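Keeping the old ones going: a talk with Noeline Stubbs

I got to Noeline's kitchen at four in the afternoon and didn't leave until it was dark and I had eaten most of a date loaf. I'd come to ask her about secondhand computers. She has been running a fix-and-pass-on group called Unance for 8 years, mostly by phone and mostly from that kitchen, and I wanted to know how a retired piano teacher ended up doing that.

"My niece needed one for school and the price made me sit down," she told me. "So I asked the dentist's office what they did with their old ones. They were paying a man to take them away! Paying him!"

She took four home in the back of her car. One worked right off, two worked after she swapped parts between them, and the last one is still in her garage (she says it's a shelf now).

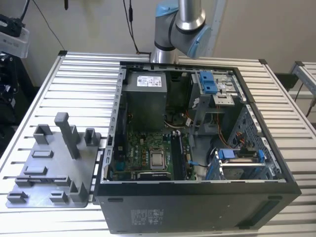 What surprised me was how little of our talk was about the machines. Noeline would much rather talk about the people who come for them. There was a bus driver who wanted to write down his mother's recipes, and a couple who had never sent an email and then sent her eleven in one evening, all with the same picture of a dog.

"You have to sit with them," she said. "I had pupils like that. Give a child a piano and no lessons and you get a very nice place to put plants."

So every computer goes out with two visits. She does plenty of them herself, and the rest are split between friends and a few former pupils. I asked if people ever get tired of her turning up. "Oh, sure. I had a fellow hide in the yard once. I just waited – I had my knitting."

The money side she's less cheerful about. Last year the group got by on $3180, most of it from one sale in November, and the biggest single bill was $400 for a storage unit out in Osadach that leaked. She moved everything out in a day and still sounds mad about it. 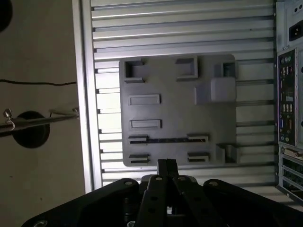 The other half of the story

I couldn't leave without asking about Volkan Ağca, whose name had come up every ten minutes or so. He owns Akbulut, the little repair shop two doors from the bakery, and I stopped by the next morning to get his side.

"She came in with a list," he said. "Not a question, a list." He laughed so hard telling me this that he had to put down his coffee.

Volkan teaches her people the basics on slow mornings. Unplug it first. Take a picture before you pull any cable. Keep the screws in a cup, and keep the cup away from your elbow. He thinks memory is the best place for a beginner to start, since it's a small part and you learn fast how gently you need to hold things.

I asked whether it costs him business. He shrugged. "Some. But then the same people come to me for a printer, or a phone, or just to talk. My father had a shop in Geton and he sold more by talking than I ever did by fixing."
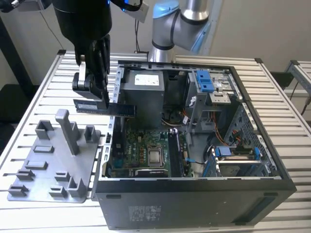 A memory module held above the open case of a desktop tower.

Back to Noeline, because I did call her again with one last thing. I wanted to know if she ever plays anymore. There had been a piano in the front room, with the lid down and a stack of mail on top.

"Every night after the news," she said. "Badly! My hands are stiff. But I move the mail first."

She also wanted me to put in that they're short on keyboards, any color, and that she will drive to pick them up if you leave a message before noon. Sticky keys are fine. She has a toothbrush for that.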